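THE SORTING TABLE
Newsletter of the Vilmont Street Toy Library
3/11/23

On the return of things, and the parts of things

Every March the toy library does its stocktake, and every March we learn the same lesson about our neighbours, which is that they are lovely people who cannot count to the end of a jigsaw. This year's count came to 1,653 catalogued items. That figure includes ride-ons, puzzles, costumes, the marble run in its two enormous tubs, and a parachute that has been borrowed by every kindergarten in the district and comes back each time smelling of a different lunch.

It doesn't include the Unidentified Pieces Tub, which has its own shelf now and may soon need its own room.

For members who joined over summer, a word on how the tub works. When a toy comes back, whoever is on the desk checks it against the photo card in the bag. If something is missing, we write it on the orange slip and you get a polite text. If something is extra, it goes in the tub. You would expect the two to cancel out over time. They don't. We are permanently short of wheels and permanently rich in plastic fried eggs, and as far as any of us can remember we have never owned a toy with a fried egg in it.

Stocktake turned up 268 strays. A fair few went straight home to their sets: a giraffe to the Wonero safari train, both missing doors of the big garage, and most of a tea service that had been travelling separately from its teapot since before the floor was redone. One puzzle, the Toledo skyline in cork-backed cardboard, is whole again after we had all but given up on it. The missing piece was sky. It is always sky.

We also found a retainer, a library card from a real library, a very good metal tape measure, and a small brass key. If any of these is yours, ask at the desk and describe it. The key will be handed over to anyone who can show us something it opens, and frankly we'd like to watch.

The matter of shape blocks

Shape blocks deserve a section to themselves because they cause more orange slips than anything else in the building. They are borrowed constantly, they suit children from the one-year-olds up, and they are precisely the size to roll under a couch and stay there until you move house. Toddlers treat them as currency. Older children build with them for ten minutes and then post them into the heater vent.

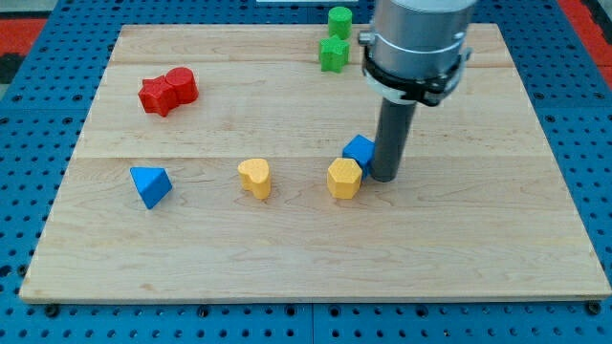

Shape blocks out on the maple board.

We hold shape blocks from several makers, and the trouble is that the makers agree on almost nothing. A Cokico star will not go through a Wonero star hole. It will go in a bit over halfway, which is worse, and after that you need a butter knife and some privacy. Reds are not the same red. One brand's cylinder is another brand's slightly smug, slightly fatter cylinder. So when a bag comes back with the right number of blocks and the wrong blocks in it, we can tell, even if it takes us until the next borrower rings up with a crying two-year-old in the background.

If you have two sets at home (your own and ours, say, or ours and the one from your mother-in-law's place), please keep them in different rooms. We know this is unrealistic. We ask every year.

Some members have suggested we paint a dot on the bottom of each block. We tried dots. Dots come off in the mouth, and there was a fortnight when one family believed their daughter had a rare condition of the tongue. We have also tried engraving, which took a whole afternoon to do four blocks and left the Cokico triangle looking as though it had been chewed by something with a grievance. The current plan is to have a photo card for every bag, taken from above, with the brand written on the back in large letters. It is a dull plan and so far it is winning.

Returning things clean

A toy should come back in the condition you would like to receive it. Most do. A few come back in a condition that suggests the toy has been somewhere without you.

Plastic blocks, animals and play food can go in a sink of warm soapy water and dry on a tea towel. Wooden toys want a wipe with a damp cloth and nothing more adventurous. Please don't soak them. The alphabet tray was soaked in January by someone who meant well, and the alphabet is now a different shape from the tray. Soft toys and costumes go through a cool wash, and the dragon tail must be dried flat or it sets with a kink and hangs like a question.

Anything with batteries should come back with the batteries in it, even if they're dead. Especially if they're dead. We have a box for them. What we'd rather not have is the talking farm going off at the bottom of a returns bag at closing time, when the lights are out and there is one person in the building.

Sand is its own topic. The diggers are sandpit toys, and we accept that they will come back with sand in them. We'd ask only that it be less sand than digger.

Fees, fines and the amnesty

Membership stays at the same price this year, which we are announcing loudly as it's the only thing in anyone's budget that has. The toy limit per visit stays at four, and a bag of blocks still counts as one toy, however many pieces you argue it contains.

Late fees stay as well, though they are modest and are mostly collected in the form of apologies. We took in very little in fines last year and a remarkable quantity of banana bread. We aren't complaining. The banana bread from the long-overdue balance bike was the best of the season, and we'd be happy for that family to be late again.

Missing-piece fees are waived for the whole of March. This is the annual amnesty, and it means what it says. Look under the couch. Look in the car, in the gap beside the child seat where you don't like to put your hand. Look in the pockets of the winter coats before you need them again. Bring whatever you find, ours or otherwise, and drop it in the basket by the door — no slip, no questions, no raised eyebrow from the desk. We have spoken to the desk about the eyebrow.

Last year's amnesty brought back the bridge from the wooden train set, which had been replaced twice in the meantime. That is why the train set now has three bridges and not much else to drive over them.

New on the shelves

The grant we mentioned in the last newsletter came through, slightly smaller than we'd pencilled in and still very welcome. After a brisk discussion about whether the library needed more things that make noise, the money went mostly on things that don't. There are two new balance boards, a set of fabric tunnels, a magnetic tile collection in a lidded crate, and a dolls' house with lights that work, for now.

The tiles are already booked well ahead. Please put your name on the sheet and not in a text to whoever you happen to know on the desk. Friendships have been tested.

We've retired the drum kit. It had served the neighbourhood for many years, and the neighbourhood has been informed.

Bags, please

We're short of drawstring bags. We started last year with 200 and the current supply fits on one hook. They're the navy ones with the white cord, and we have seen them about. We've seen them at swimming. We've seen one at the markets with leeks in it. They are good bags and we understand the temptation, but without them the blocks go out in bread bags, and then you'll be reading another section about shape blocks.

Sewers, if you have a free evening and some sturdy cotton, the pattern is pinned up beside the sign-in book. Any colour will do apart from white, for reasons that will be plain to anyone who has borrowed the paint easel.

The desk is open the usual hours. The side gate sticks in wet weather, so lift it, then push.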